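Jernum Stone Worktop Sealing Kit: review

By Sandra Inskip
2021-10-12

I bought the Jernum kit in February to do the kitchen worktop, which is brown marble and had not been sealed since before we moved in. I have used it twice now, and on a bathroom shelf as well, so this is a fair amount of use for something most people will take out once a year.

The kit comes in a cardboard box with a bottle of cleaner, a bottle of sealer, two microfibre cloths, an applicator pad, a pair of thin gloves and a folded instruction sheet. I paid £21 for it at Magagula, the tile and stone place in Jalham. They sell the sealer on its own for £13, and if you already have decent cloths and a pH-neutral cleaner that is the better buy.

Is your worktop in need of sealing?

The instruction sheet tells you to do a water test first and I would do the same with any product. Put a spoonful of water on the stone, somewhere you prepare food a lot, and leave it. If it sits there as a bead, the old sealer is still doing its job. If the stone goes dark underneath, water is getting in, and so will oil, wine and tea.

Ours went dark next to the sink and by the kettle. Further along, where we hardly ever put anything, the water stayed on top. I did the whole run anyway, as doing patches can leave a visible line on polished stone.

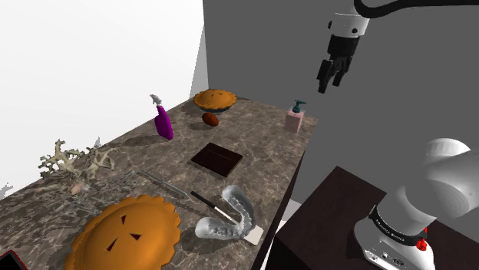

It is worth saying what a sealer of this sort can and cannot do. It goes into the stone and slows down anything that would soak in and stain. It does nothing about acid. Lemon juice, vinegar and some bathroom sprays will take the polish off marble in a few minutes, sealed or unsealed, and the dull mark they leave is damage to the surface and has to be polished out. The Jernum box says "protects against spills" in large letters and leaves the part about acid for the back of the sheet, in small print. I think that should be the other way round.

Using the cleaner

The cleaner is a clear liquid with very little smell. You spray it on, leave it for a few minutes and wipe it off with a damp cloth. It shifted the greasy film by the hob without any scrubbing. It did less well on limescale round the tap, and the sheet warns you not to use a limescale remover on marble, so I took that off with a plastic scraper and some patience.

The trigger on the spray bottle is poor. It dribbles down the front and by the end I was pouring the cleaner onto the cloth. The second kit I looked at in the shop had the same trigger, so I doubt mine was a one-off.

After cleaning, the stone has to dry out fully. The sheet says 12 hours. I left ours overnight with the window open a little, and moved the kettle and toaster to the dining table so that nobody would be tempted to make breakfast on it.

Putting the sealer on

The sealer is thin, almost like water, and goes a long way. You pour a little onto the pad and wipe it over the stone in overlapping strokes, working on a stretch as long as your arm before moving to the next. Then you wait seven minutes and buff off whatever is left with a dry cloth.

The waiting time matters. On my first go I answered the door in the middle of a section and came back to a sticky haze that took a good deal of rubbing to get off. A bit of fresh sealer on the cloth softened it — that tip is on the sheet, to be fair to them. On the second go I used the timer on the cooker and had no trouble.

It smells of solvent. You need a window open, and I would not want to do it with small children or pets in the room. The smell had gone by the next morning. The gloves in the box are one size and that size is large. One of mine split at the thumb, so I changed to a pair of washing-up gloves.

The pad is fine on flat areas. It is too thick to get in behind the tap or along the back where the worktop meets the wall, and I did those parts with a corner of an old T-shirt. An extra, smaller pad would cost the makers very little.
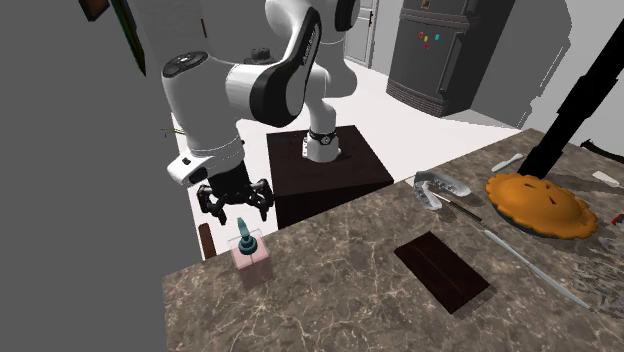

How well it has lasted

I did the water test again the day after sealing and the water beaded everywhere. By the summer it was still beading on most of the worktop, but the part beside the sink had started to go slightly dark if I left the water for long enough. I gave that end a second coat, blending it out past the join, and could not see where the new coat stopped.

We have had the usual spills on it. Olive oil wiped up cleanly. A ring from a mug of tea that was left overnight came off with washing-up liquid. A beetroot slice that fell behind the bread bin did leave a faint pink mark, and that faded over the following weeks.

It did not change the colour of the stone or make it shinier. Some people will want that, and they should look for a colour-enhancing sealer. Jernum do not make one as far as I can tell.

Compared with Jesora

Before this I used Jesora spray sealer on the bathroom shelf. It is quicker, as you spray it on and wipe it off in one go, and it hardly smells. It also wore off much sooner. For a shelf with a soap dish on it, I would be happy with Jesora. For a worktop that gets wiped down several times a day I prefer the Jernum, even though it takes up most of an evening.

Good points

Sealer works well and lasts on everything but the wettest area
A little goes a long way, and I still have half a bottle
Clear instructions with a sensible section on fixing mistakes

Bad points

Spray trigger leaks
Strong smell while you are using it
Gloves are not up to much
The warning about acid should be on the front of the box

Would I buy it again?

I would buy the sealer again, on its own. The cloths have washed well and the cleaner is decent, but washing-up liquid in warm water, well rinsed, did much the same job when I came to do the second coat. If you are starting from nothing, get the kit, and pick up a better pair of gloves while you are at the till.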